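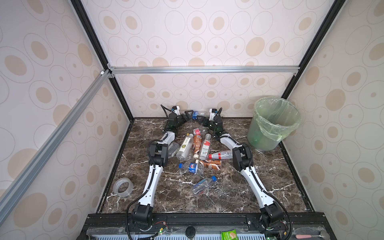 Categoría: Guías de puesta en marcha > Tareas domésticas

Buscar en la guía: recoger botellas

4. Recogida de botellas con dos brazos

Esta sección explica cómo preparar el Roltach para una tarea concreta: pasar botellas de plástico vacías de la mesa a la papelera. Es una tarea sencilla para una persona. Para la máquina sigue siendo lenta y necesita supervisión, de modo que no la programe todavía como trabajo desatendido.

4.1 Preparación

1. Coloque la papelera junto a la pared del fondo, al alcance de los dos brazos.
2. Ponga la bolsa y doble el borde hacia fuera.
3. Reparta las botellas tumbadas sobre la mesa. Puede mezclar formas y tamaños – conviene incluir alguna aplastada.
4. Abra Clesura y cargue el perfil «botellas».
5. Compruebe la imagen de cada cámara de muñeca antes de habilitar los motores.

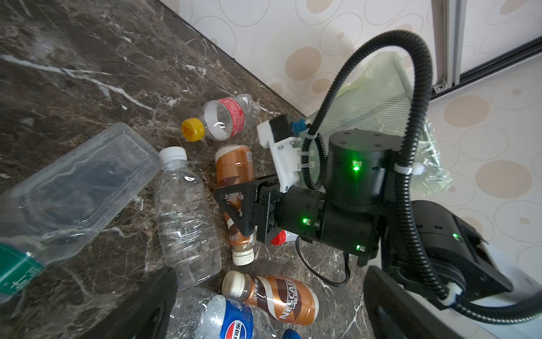 Fig. 4-1. Botellas sobre la encimera, vistas desde una muñeca. Detrás del brazo, la papelera de malla verde claro.

Nota: el plástico transparente sobre una superficie con vetas es el caso más difícil para la detección. Si el programa no marca una botella, gírela hasta que la etiqueta quede a la vista y repita el paso 5.

4.2 Ejecución

6. Pulse Inicio y retire las manos de la zona de trabajo.
7. Deje que un brazo termine de soltar la botella antes de autorizar al otro a entrar en la papelera.
8. Si una pinza falla el agarre 3 veces seguidas, Clesura detiene el ciclo. Recoloque la botella y pulse Reanudar.

PRECAUCIÓN: no sujete la papelera con la mano mientras un brazo esté encima. Use la parada de emergencia.
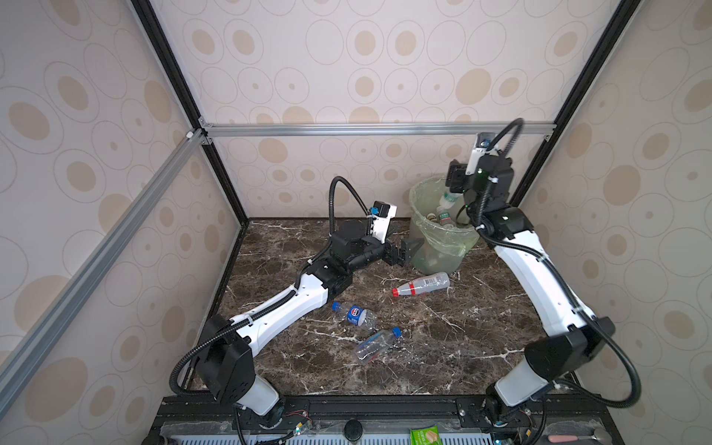

Fig. 4-2. Pinza derecha sobre la papelera, con dos botellas dentro y tres en la mesa.

4.3 Qué puede esperar

En las pruebas internas de Savchuk se hicieron 100 intentos de recogida y 83 acabaron con la botella dentro. Los fallos se concentraron en los envases aplastados y en los que rozaban el borde de la bolsa. El equipo no vacía líquidos, no quita tapones y no cambia la bolsa – eso sigue siendo trabajo manual.

Para dudas sobre el perfil, escriba a Yanling Long, de soporte técnico, e indique el código de error 1165 si aparece en pantalla.

Compartir (3) Comentarios (0)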